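Does a "Final Tour" Sell More Tickets?
Project report, Live Entertainment and Media, Term 1
Submitted September 7, 2022

1. Why we picked this

Comedians, bands and magicians keep announcing last tours, and a lot of them come back. Our group wanted to know if the word "final" on a poster does anything for ticket sales, or if promoters just like how it looks. We started out doubtful and we still mostly are.

2. What we looked at

We used 12 tours booked through Volto, a regional ticket seller that let us see its weekly sales totals. Six were billed as farewell tours and six were not. We tried to pair acts of similar size, but that part is shaky. A sketch duo and a folk singer can fill the same room for very different reasons.

We also ran a short survey outside two venues, the Moreira Theater and Skakura Hall. We got 11 usable answers, too few to prove anything, and most came from people already standing in line with a ticket.

3. Results

In the first week, the farewell tours sold faster. The best one moved 1317 tickets, and the closest regular tour in our set moved 1000. That sounds strong until you look at the rest. By the fourth week four of the six pairs were nearly even. One farewell tour, by the comedy group Jalden, ended up behind its pair and added cheap seats in December.

The early jump could come from the word "final." It could also come from bigger ad budgets, which we asked for and did not get. Two of the farewell acts had been on television that same month – we only found this out after we had made our charts.

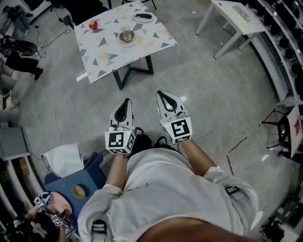 One reader of our draft, Volto's box office desk, wrote back that the first week is the only week a promoter really cares about, so an early jump matters even if the totals end up the same. We think that is a fair point about cash flow. It does not show that more people came.

4. Problems

Our pairs were chosen by us, after seeing the totals. That is a bad order to do things in. We also never settled what counts as a farewell. "Last time in this city" went in with the farewells, and one member of the group still disagrees.

5. Next time

Pick the pairs first, get the ad spending or drop the question, and survey people who decided not to go.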